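How to train a two-arm tidying policy with changing backgrounds

This page covers the recipe behind our background-swap result: how to set up the cell, collect the demonstrations, train, and test. It assumes you already have a pair of arms that can be teleoperated and a training script that takes joint positions and camera images as input.

The question we started with was simple. A policy trained against one wall and one floor often fails when either is changed, even if the objects stay the same. We wanted to know how much of that could be fixed at collection time, with printed panels, before touching the model.

Step 1. Prepare the panels

Print wall and floor coverings in 14 patterns. Use a matte finish. Glossy prints pick up the ceiling lights, and the glare moves when the arms do. Stone and plaster textures are good choices, as are plain colors. Keep the walls and floor as separate sets so they can be mixed.

Cut the floor sheet slightly small and tape it flat on all sides. A lifted corner will catch a fingertip sooner or later.

Step 2. Choose the task

Pick a task that needs both arms. Ours is putting small cosmetics into a tray: lipsticks and lip gloss tubes start on the open floor of the cell and have to end up inside the rim. The items are close in size but differ in color and shape, so the policy can't rely on one look. A cup of pens and brushes stays in the cell as a distractor and is never moved on purpose. 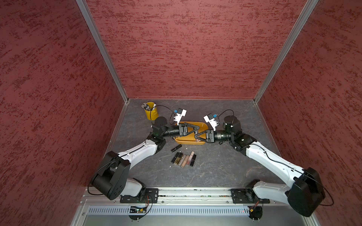 Vary the starting layout between episodes. Put some items in a tight group and others on their own, and turn them to different angles. Grouped items are harder, because the fingers need room on both sides, so make sure they are well covered in the data.

Step 3. Collect

Record 3000 episodes in total, split evenly enough that no pattern dominates. Save all camera streams and both arms' joint states with a shared clock. Check the wrist cables at each panel change. If one has slipped forward, it will show up in the wrist view and the policy may learn from it.

Discard any episode where the operator stopped to think for a long time with the arms still. We dropped 317 on the first pass.

Step 4. Train

Train one policy on the full mix and a second on the same number of episodes from a single background. Keep every other setting the same. We used the Vomell training code with its default image crops and turned color jitter off for both runs, so that the printed panels were the only source of visual change.

Step 5. Test

Hold back at least two wall patterns and two floor patterns from training. We ran 184 trials per policy on the held-out panels, using the same list of starting layouts for each. Score a trial as a success only if every item is in the tray and the cup is still standing.

The mixed policy did better on held-out panels. On the familiar background the two were close. Most of the remaining failures in both came from grouped items, where one gripper closed on two tubes at once.

If your mixed policy shows no gain, look at the floor set first. In our runs, changing only the walls helped very little.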